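3. Materials and methods

3.1. Sample selection

Tabletops were drawn from four sites: Brenmont, Stokgate, Koivisto and Tirnbridge. All were in daily use as work surfaces when they entered the study. A top was accepted if it met three conditions. It had to be made of wood, with no plastic or metal facing on the upper side. It had to have a known date of first use, taken from a purchase record or a site log. And it had to have been finished with one of the two treatments under study, a penetrating oil or a clear film finish, with no later change from one to the other.

The total number of measuring spots across the four sites was 351. The spots were spread unevenly, as the sites differ in the number and size of their tops. Stokgate supplied the largest share and Tirnbridge the smallest. No attempt was made to balance the sample by dropping spots from the larger sites. Site was instead entered as a grouping term in the model (Section 3.6).

Tops with open cracks wider than a sheet of card were left out, as were tops that had been sanded within the past year. Sanding removes the upper layer of the wood and with it most of the history that the color readings are meant to capture. Where a top had been sanded earlier than that, the date of sanding was used in place of the date of first use. This affects mainly the older tops at Koivisto, and the consequences are taken up in Section 5.

3.2. Surface types

Two kinds of surface were told apart. In the first, the top is made of wide boards laid side by side, so that the grain pattern changes only a few times across the width. In the second, commonly called butcher block, narrow strips are joined along their long sides, and the top has a striped look. The difference matters for color measurement. On a wide board, a single reading is a fair guide to the area next to it. On a striped top, two readings a short distance apart can fall on strips that differed in color from the start, and the gap between them may be larger than any change brought about by light or wear.

Earlier work on indoor wood surfaces has mostly used small test pieces cut from one board. This removes the strip problem but also removes the kind of surface that is most often found in workrooms. We chose to keep striped tops in the sample and to deal with the strip effect through the layout of the measuring spots, as set out in Section 3.4.

Figure 1 shows a striped top of the light class. Tops were put into a light, medium or dark class by eye at the first visit, against a printed card with three reference tones. The class was used only to set the exposure of the color meter and plays no part in the analysis. 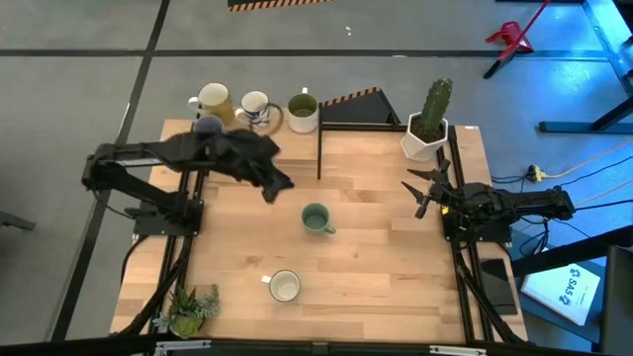 Figure 1. Wooden tabletop with light, striped butcher-block grain, on a gray concrete floor.

Floor type was recorded for each room, given that a pale or glossy floor can throw light back onto the underside and edges of a top. The effect on the upper face is small. A simple two-level code (hard floor, soft floor) was kept in the data file but was not used in the final model, where it added nothing once site had been taken into account.

3.3. Cleaning before measurement

Every spot was cleaned before it was read. Dust was removed with a soft brush. The spot was then wiped once along the grain with a cotton pad dampened with distilled water, and once more with a dry pad. The surface was left for 10 minutes before the meter was set down. A shorter wait was tried in a pilot run at Brenmont and gave readings that were too dark, especially on oiled tops, where a trace of water stays in the open grain.

No solvent was used. A solvent would take off grease more fully, but it would also soften some film finishes and lift part of the oil from the others, and the two groups could then no longer be compared. The cost of this choice is that some spots near the front edge of a top, where hands and sleeves rest, carry a thin layer of grease that the water wipe does not remove. These spots were flagged. The main results are given with the flagged spots included, and the effect of leaving them out is reported in Section 4.3.

3.4. Layout of measuring spots

Spots were laid out on a grid fixed to the corner of the top nearest the main window. On wide-board tops the grid was square. On striped tops the grid was stretched so that successive spots along one row always fell on the same strip, with rows placed on strips of differing starting tone. Change along a strip could then be separated from differences between strips.

Spots that fell on a knot, a glue line, a screw plug or a filled hole were moved along the strip to the nearest clear wood. The distance moved was noted. Spots under fixed equipment were dropped, with one exception: where the equipment could be lifted off without tools, the covered area was read as well. These covered spots receive little or no light and serve as an inside reference for the same piece of wood. They are few in number, and they are not evenly divided between the two finishes – a weakness we were not able to mend within the time allowed for access.

Each spot was marked with a removable paper ring. The rings were taken up after the last reading of the visit. Positions were written down as distances from the fixed corner so that the same spots could be found again.

3.5. Color and light readings

Color was read with a handheld meter with a built-in light source and a round opening. Each reading consists of a lightness value, a red-green value and a yellow-blue value. Three readings were taken at each spot, with the meter lifted and set down again between them, and the median was kept. The meter was checked against its white tile at the start of each top and again at the end. If the two checks differed by more than the limit given by the maker, the whole top was read again.

The direction of the meter relative to the grain was kept constant. Wood reflects more light along the grain than across it, and turning the meter by a quarter turn on an oiled striped top shifted the lightness value by more than the usual difference between neighboring spots. The meter was therefore always held with its long side parallel to the strips.

Light at the surface was logged with small sensors placed at the window end, the middle and the far end of each top. Logging was started in March at all four sites. The upper limit of the logging range was set at 2000 lux. At Koivisto, low sun reached the window end of several tops in the late afternoon and the readings ran into this limit for short periods. The clipped values were left as they stood. Total exposure for those spots is therefore an underestimate, and the slope fitted for Koivisto should be read with that in mind.

Artificial light was not logged on its own. The hours of use of the ceiling lamps were taken from the site records where these were kept. At Tirnbridge no such record was available, and the lamp hours were estimated from the opening times of the rooms.

3.6. Statistical treatment

The main outcome is the difference in color between an exposed spot and its reference. For spots on a top with a covered area, the reference is the mean of the covered spots on the same strip or board. For all other spots, the reference is the far-end reading on the same strip, adjusted for the light logged there. The two types of reference were compared on those tops where both could be formed. They agreed well for the yellow-blue value and less well for lightness.

A linear mixed model was fitted, with total exposure, finish, surface type and the product of exposure and finish as fixed terms. Site, top within site, and strip or board within top were entered as random terms. Exposure was put on a log scale, as a plot of the raw values showed a steep early rise followed by a long flat part. Intervals for the fixed terms were obtained by drawing 2000 bootstrap samples, with whole tops as the unit of resampling. Resampling single spots would have treated neighboring spots as independent and given intervals that are too narrow.

Residuals were checked by eye for each site in turn. Those for Stokgate showed a slight fan shape, with more spread at high exposure. Fitting the model again with a separate residual variance for each site changed the width of the intervals but not the order of the effects. The simpler model is reported in Section 4, and the second set of estimates is given in the supplementary table.

3.7. Repeat readings

To judge how far the results depend on the person holding the meter, a subset of spots at Brenmont was read a second time by Helmi Seppälä, who had not seen the first set of values. The order of the spots was changed for the second round. Agreement was close on film-finished tops. On oiled tops the second readings were slightly lighter, which we put down to the second wiping of the same spots. The first readings were used throughout, and no correction was applied.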